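Why I changed my mind about the small government

Wed 4 July

Everyone on my street in Arnmont is putting out flags today, and I stay home, because I have a house to keep and a thought to finish. It is a political thought, so those who come here only for the soup recipes may skip this one. I will not be offended. 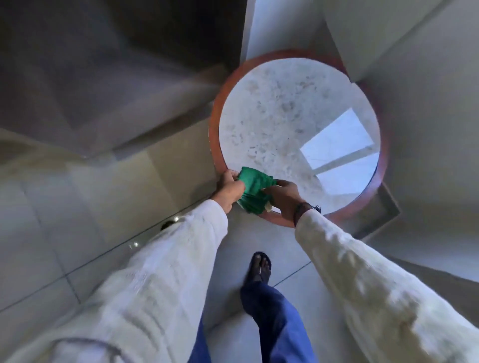
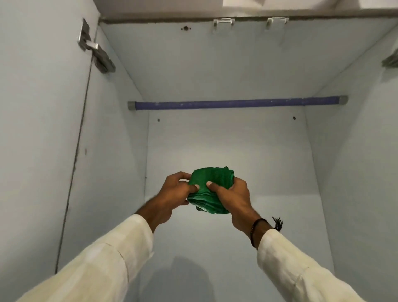

The green cloth, at the round table and in the wardrobe.

When I came to this country I believed very strongly that the state should be small. I grew up in a place where you needed a stamp to get a stamp. My father once waited a whole winter for permission to repair a roof that was already leaking on his bed. So when people here told me that every office is a waste and every tax is a kind of theft, I did not need much convincing. I voted that way as soon as I could vote, and I argued that way at dinners, too loudly, as my wife will confirm.

What began to change me was the bus. We had a bus line, number four, from our side of the town to the hospital in Mokby. Two years ago the county decided that the line did not pay for itself, and a private company called Jiren got the contract. The price per trip was lower on paper. I wrote on this same blog that it was a good decision, and you can still find that post, I did not delete it.

In the first year Jiren ran the bus as before. In the second year they took away the early trip, then the Sunday trips, and then they said that few people use the bus. Of course few people use a bus that does not come. My neighbor Mrs. Jääskeläinen, who goes to the hospital for her treatment, now pays for a taxi or asks me. I like to drive her, she is good company and knows all the birds, but I am not a transport system.

I went to the county meeting in the spring to hear what they would say. The man from the budget office was polite. He showed that the line costs the county 2,879 dollars less each month than before. I asked if anybody had added the taxis, the missed appointments, and the hours of people like me. He said this is not in his table. I believe him, he was not hiding anything. It is only that a cost which moves from the county to Mrs. Jääskeläinen disappears from his table, and then it is called a saving.

After me spoke Zakhar Levchenko, who has the tire shop, and he was against me completely. He said that if we bring back the old line, the taxes will go up for small businesses first, as always, and that he already pays 800 more this year than last year without seeing what he gets for it. He got more applause than I did. I must say that he is right about the second part. I also do not see what I get, half of the time. The road in front of my house was opened three times for three different pipes, and each time it was closed a little worse.

So I did not become a man who loves government. I still think that the permit for my fence, 300 dollars for one sheet of paper, is a shame. But I used to ask only one question, "is it big or small?", and I think now that it was a lazy question. A small office can be rude and slow. A private company with a public contract is also living from my taxes – I just cannot vote it out, and when I call, I hear music.

Some readers will write me that Jiren is simply a bad company and a better one would do it well. Maybe so. But who would choose the better one, and who would check it? The county had one person to look after all such contracts, and they cut this position too, to save money. For checking that somebody keeps a promise, you need a person with a desk and a salary. I did not want to pay for this person for many years, and I have to admit it.

There is a petition now for the early trip only, the one which goes before the hospital opens. It needs 600 names before the end of July. You can sign at the library desk, and you need to live in the county. If you signed already at the farmers' market, please do not sign again, they remove both names when this happens.

I sent the text of this post to Zakhar before I put it here, and he answered that I am still wrong but he will sign for the early trip. His mother takes it too.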